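Culham Community Kitchen: progress report to the Maddocks Fund
Period covered: September to January
Prepared by Rafferty Ferreira, project lead

Summary

The grant was made towards a weekly cookery and shared meal programme for people living alone on the Culham estate. The programme started in September as planned. We have run it every week except for two at Christmas and one in November when the boiler failed. Spending is slightly under budget. One part of the work, the transport offer, is behind and we explain why further down.

Attendance

We said in our application that we would reach 60 people in the first year. By the end of January 50 had come at least once. Most are over retirement age, though we have had more people in their forties than we planned for, mainly men who have recently moved into the flats behind the Rolel Road shops. They tend to come to the evening meal and skip the cooking.

The afternoon session was quiet until we moved it from two o'clock to half past eleven. People had told us they did not want to be walking home in the dark. We should have asked them about this before printing the first leaflet.

Sessions

Each session is two hours of cooking followed by a meal. In the autumn we kept to soups, stews and baked dishes, chosen so that leftovers could go home in tubs and be frozen. From January we have been trying noodle and rice dishes at the request of the group. These are cheaper per head than the stews and quicker, but they need more people at the hob at the same time, and the kitchen only has room for three to stand there safely. We now split the group, with half preparing vegetables in the hall.

Two members have led sessions themselves. We would like this to become a regular thing by the summer and have put a small amount aside for their food hygiene certificates.

Transport

We had planned to run a minibus from the far side of the estate through an arrangement with Drirketti Coaches. Their wheelchair-accessible vehicle was off the road until December and the replacement they offered had steps. We have used taxis for four regular members in the meantime. It has cost more per trip, but fewer trips were made, so the transport line is still underspent. The minibus is now booked for a trial run in February.

Spending

Of the equipment budget, £1000 went on pans, knives, boards and a second-hand fridge. Food has come to around £2000 so far, a little less than forecast, helped by the allotment society giving us squash and onions through the autumn. Hall hire is paid up to March. The hire charge goes up in April and we will cover the difference from our own reserves this year. 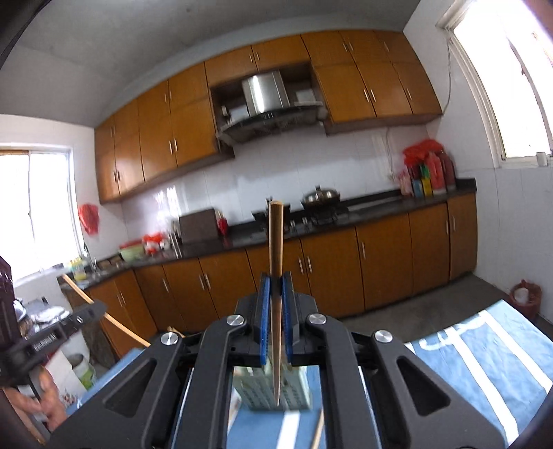 We have not needed to use the contingency. If it is still there in May we would like to ask whether it could be moved to extractor repairs, as the present fan is noisy and people find it hard to hear instructions over it. We will write separately about this.

Next period

The minibus trial, the hygiene certificates and a short survey of members will all be done before the next report. The survey will ask what people cook at home and how often they eat with somebody else, using the same questions we asked at sign-up. We also need to find cover for the evening session in April, when our cook is away for three weeks.

Receipts and attendance sheets are kept in the office and can be sent on request.

Last updated: January
Contact: Rafferty Ferreira, Culham Community Kitchen | © Culham Community Kitchen | Back to top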